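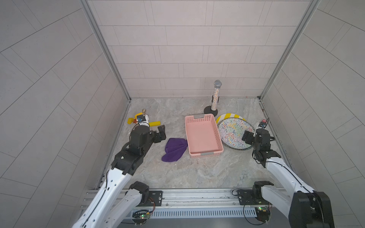

Household Tips: Sorting and Storage

Using a Handled Basket to Clear a Shared Surface

Tables and counters used by several people tend to collect items from every part of the home. A towel may end up beside a toy, a microphone and two plates, with no one item in its proper place. The Werkumum household guidance service recommends clearing such a surface with a single basket, carried from room to room.

Choosing the basket

A rectangular basket with perforated sides and a handle at each end, such as the pink plastic one shown, is suited to this work. Crumbs and dust fall through the openings, and the basket can be rinsed in a sink. Begin with the basket empty and place it in the middle of the surface, within reach of everything to be sorted.

Order of work

Textiles are dealt with first. Shake out any crumpled towel and check it for small objects caught in the folds. Clean towels should be folded in thirds and laid flat in the bottom of the basket, where they will cushion whatever is placed on top. Soiled towels go directly to the wash.

Plates are not to be carried in the basket with other household goods. Where one plate overlaps another, lift the upper one with both hands before moving the lower. Patterned plates should be checked under good light, as a busy design can hide dried food.

Toys with small attached parts should be placed in the basket upright. Any part that has come loose is to be kept in a closed bag with the toy until it can be repaired.

Microphones and small electronic devices are moved last. Disconnect the power supply before lifting a device, and coil its cable in wide loops. A microphone on a round base should be carried by the base and stored standing, away from the sink.

Care of the basket

Wash the basket in warm water with a mild detergent every 2 weeks. A soft brush will clear the perforations. Residents of the Venter and Otside buildings may obtain replacement baskets from the Ukik supply counter on presentation of leaflet 131.

Leaflet 131, revised November 15, 2019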